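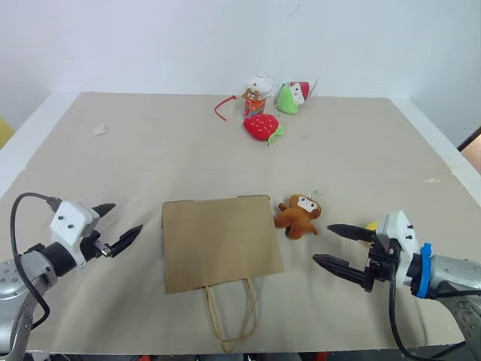

It did stop, yes, but it stopped a good second after the button went in, and it stopped with the fingers shut, and I would like us to begin there and leave the bags for later – so went the first remark from the floor, before the chair had quite finished welcoming everyone, and the meeting was happy to take things in that order.

Projects > Kerurine > Bagging bench > Meetings > Minutes

Kerurine bagging bench – minutes of the review meeting, December

Present: the bench team, the software team, the safety lead, one guest from Lolen and, by phone for items 1 to 4, one from Minance. The Ng electrical crew sent their regrets and a very helpful page of notes, which was read out under item 3. The meeting opened at 9:30 in the upstairs room. The chair thanked everybody for coming at short notice in what is a busy month.

1. Minutes of the last meeting

Agreed, with one small correction. The spare power supply is on the shelf in the store room and was never sent back, as the last minutes had it. Sorry for the confusion, which was the minute taker's own.

2. What happened

The safety lead went through the events for those who had only heard bits of it. The plan for the long test was 1000 cycles of the gift bag job, using the usual paper bag with twisted handles and the usual small plush toys. The test was halted at cycle 949 and has not been restarted.

On that cycle the right arm had picked up the little monkey by its keyring loop and was bringing it over to the bag. One finger of the gripper went through a handle of the bag on the way. The arm carried on toward its next point, pulling the bag along with it, and the bag then tore at the handle. The operator pressed the stop button on the bench. The left arm stopped at once. The right arm kept moving for a little over a second and came to rest close to the front edge of the table, with its gripper closed on the keyring.

The operator had a hand near that edge, having just straightened the cardboard, and drew it back in time. There was no injury and no contact. The meeting wished to record its thanks to the operator, who pressed the button promptly, touched nothing afterward and wrote everything down while it was fresh. The report runs to several pages and is a model of its kind.

It was asked whether this had been seen before. The bench team said, with some discomfort, that there had been a late stop on an earlier morning, much shorter, which was written in the bench notebook as "slow button?" and not passed on. That makes 2 late stops on the same arm. The chair said kindly but plainly that the first should have come to the safety lead the same day. The bench team accepted this, and added that the notebook had come to be used for everything from faults to lunch orders, so that a line like that one was easy to lose.

3. Cause of the late stop

The notes from Ng were read out. When the crew came in, they checked the button, the relay and the wiring to both arms. The button and relay were sound. On the right side, the stop signal was found to be reaching the arm only through the bench computer, while on the left it goes straight to the arm controller as the drawing shows. The direct wire on the right side was present but had come out of its terminal. The computer was passing the message along well enough, which is why the arm did stop in the end, but it had other work in its queue and got to the message when it got to it.

There was a fairly long talk about how the wire came to be loose. The right controller was moved when the table was shifted nearer the wall, and several people thought that was the likely moment. Others pointed to the gripper cable, which hangs down by the front of the table and does get tugged when somebody leans across. The crew's notes do not favor either view, and the meeting agreed to leave the question open. Everyone was of one mind that the software path had hidden the fault from us. Had the arm not stopped at all the first time, we would have found the wire that day.

The software team said they would rather keep their path as a second line of defense, but have it raise a loud alarm whenever the direct signal has not been seen. This was warmly received.

4. The gripper staying closed

Minance explained that the gripper holds its position when the stop signal arrives, and that this is how it left their shop. A gripper that lets go on a stop could drop whatever it has hold of, and for most of their customers that would be the worse outcome. The guest from Lolen remarked that a plush toy falling a few inches does no harm to anyone, while a finger in the wrong place might.

The meeting went back and forth on this for some time, and the minute taker has not tried to set down every turn of it. The fingers are long and come to a point, and more than one person was uneasy about them opening by themselves close to somebody's hand. In the end it was agreed to leave the gripper holding on a stop, and to add a separate release that a person can work by hand once the arms are still. Minance will send a drawing of a release lever they have used elsewhere and a note on how much force it takes. They were thanked for joining us and left the call here.

5. The bag and its handles

With the safety matters settled, the meeting turned to the bag, which after all is where the trouble on that cycle began. The bag is placed flat on the cardboard with its handles toward the operator's side, and the handles stand in loops that the camera does not always pick out well. Tan paper on tan cardboard is hard going. The software team showed a few of the failed finds and there was general sympathy – several of us could not trace the handle at first either.

Suggestions were a darker sheet on the table, a bag with flat handles, and a path for the right arm that goes up and over and stays clear of the handle area. Lolen would like to keep the present bag, which their shops already have in quantity. A darker sheet will be tried first and the higher path written alongside it. The path will make each cycle a little slower, and Lolen said that was quite all right.

Somebody also asked for the toys waiting at the back of the table to be given more room. The strawberry and its neighbors end up in a cluster by the wall, and the arms have to reach in among them. The bench team will mark out places for them. Loose ribbon and scraps of paper are to be picked up before each start as part of the normal check.

6. Before we start again

The following was agreed, and the safety lead will sign the sheet on the bench door when each is done:

– Right side stop wire refitted by Ng, with a proper clamp, and both controllers fixed down so they can't wander.
– Stop button tested on each arm separately at the start of every shift, with the arm moving slowly and nobody in reach.
– Alarm for a missing direct signal, written and tried out with the wire taken off on purpose.
– Tape line on the floor at the front of the table, and no hands past the table edge while the arms have power.
– A new fault book, for faults and nothing else. Lunch orders may have the old one.

The test will begin again from cycle one. The bench team did ask, a little wistfully, whether the cycles already run might be carried over. The feeling was that with a new sheet and a new path it would be a different test, and the old results will be kept in their own folder.

7. Any other business

Lolen's planned visit with their store managers is put off until the sheet on the door is fully signed. The guest was very gracious about it and will let the managers know.

The heater in the bench room is still making its noise. It has been reported again.

8. Next meeting

Same room, 9:30, once Ng have been in. The drawing from Minance will be sent round beforehand to everyone on the list, so please do look at it before you come up. The meeting closed at 11:15.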